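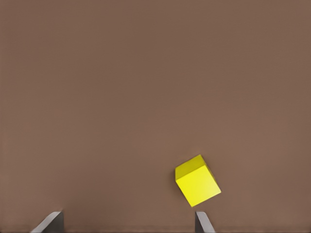 SLIDE 2 - What I'm going to cover

Keep this short, they have the agenda already.
- how the Filska cell is set up, real one and the sim copy
- the wrist view and why we fuss over it
- daily checks, May teardown
- what still bugs us
Questions at the end pls, we ran over at Groststead last time.

SLIDE 1 (go back to it) - Wrist view, sim

Leave it up while people sit down. Yellow cube, brown table, two gray fingers at the bottom. Cube is over by the right finger, big gap of brown on the left. Ask the room: would you close on that? Wait. Somebody always says yes.
Answer is no, not from there. Shift right first, then turn to suit the cube. Cube sits at an angle to the fingers. Close now and the best you get is a corner.
Don't spend more than a minute. Come back to it on slide 6.

SLIDE 3 - The cell

One arm, one table, one parallel gripper, one camera on the wrist. Fenced on three sides, light curtain on the front. Controller in the cabinet underneath, which was a mistake, see slide 9.
Job is dull: pick small parts off the table, put them in the Plellov trays. Parts come in any old way round. No fixture. That's the whole reason for the camera.
Say how the sim fits in. Every change goes to the sim copy first, then to the cell. Same finger shapes, same camera offset. If the two drift apart the sim is worth nothing, so most of this talk is really about keeping them togther.

SLIDE 4 - Mounting the camera

Bracket is aluminum, 4 screws, thread lock on all of them. First version had two and it crept. Slow creep, took ages to spot. Picks went off to one side, everyone blamed the fingers.
Dowel pins now. If you take one thing home take dowel pins.
Cable: loop at the wrist, strain relief on the forearm, NO zip ties pulled tight. Velcro. Tight zip tie plus wrist rotation = dead cable. We keep a spare hanging inside the cabinet door.
Lens focus ring taped. Mark it with a paint pen before you tape it, you'll want the mark later.

SLIDE 5 - Fingers

Gray, flat faces, bevel on the edges. Bevel matters to the camera more than to the grip. It catches the light and gives you a clean line to find the finger by. In the sim it does the same thing, go look at slide 1 again if they want.
Real ones wear. Pads first, then the bevel gets rounded off and the edge finder starts to wander.
Pads every 200 hours of run time. Fingers themselves every 400 cycles of the pad-change sheet NO that's wrong, fix before talk. It's: look at fingers at every pad change, gage block check at 400 hours. Say it that way.
Always change both fingers. One new one old gives you an offset you will chase all afternoon.

SLIDE 6 - Where the fingers sit in the view

Back to slide 1, click.
Things we check on this view every morning:
- fingers open: both tips in the picture, at the bottom, where they were yesterday
- bevel line sharp on each
- plenty of table between them
- nothing on the table that shouldn't be
We save a reference picture after every camera job and flip between that and the live one. Eye is very good at flipping. Better than our script was, we tried a script.
If one tip has moved and the other hasnt: finger screws. If both moved the same way: bracket. If both are soft: lens, or somebody wiped it with a glove.

SLIDE 7 - Light and table

Sim light is soft, hardly any shadow. Real cell was nothing like that at first. One bright strip overhead, hard shadows, cell was picking at shadows. People laugh here, let them.
Fix was cheap. Two diffused panels, blinds on the window side, matte mat on the table. Mat is plain brown, no pattern, same as the sim table. Picked for contrast with the parts. Yellow on dull brown is about as easy as you can make it, so that's our setup part. If the cell can't find the yellow cube, don't even bother with production parts.
Wipe the mat with a dry cloth. Solvent leaves a shine. Shine = false edges.

SLIDE 8 - Daily, monthly, May

Daily, before the first run:
- reference view check (slide 6)
- wipe lens, wipe pads
- yellow cube, 4 picks, turned a different way each time
- listen to the gripper. Scraping = stop
Monthly: cable flex at the wrist, bracket screws, filter on the cabinet.
May: full teardown. Gripper off, slides cleaned and regreased, camera recalibrated, new reference pictures, sim offsets updated the SAME DAY. We left that last one for later once. Macedo line had the same trouble, worse, they were tuning against an old offset for weeks.

SLIDE 9 - What went wrong

Be quick, be blunt.
Cabinet under the table: filter clogs, you need knees to change it, so it doesn't get changed. Move it.
Air line routed past the camera. Hose swung into view on long moves, cell stopped, no error anyone could read. Rerouted behind the forearm.
Spare fingers not labeled left and right. They are not the same part. Engraved now.

SLIDE 10 - Still open

Pad wear vs. run time, we go by hours, should go by picks. Counter is there, nobody reads it out.
Dusk light even with the blinds.
Want a stop for when the cube is too near one finger and the arm has no room to shift. Right now it retries till it times out. Show slide 1 one last time if there's time.

Handout by the door, has the check sheet and the bracket drawing. Take questions.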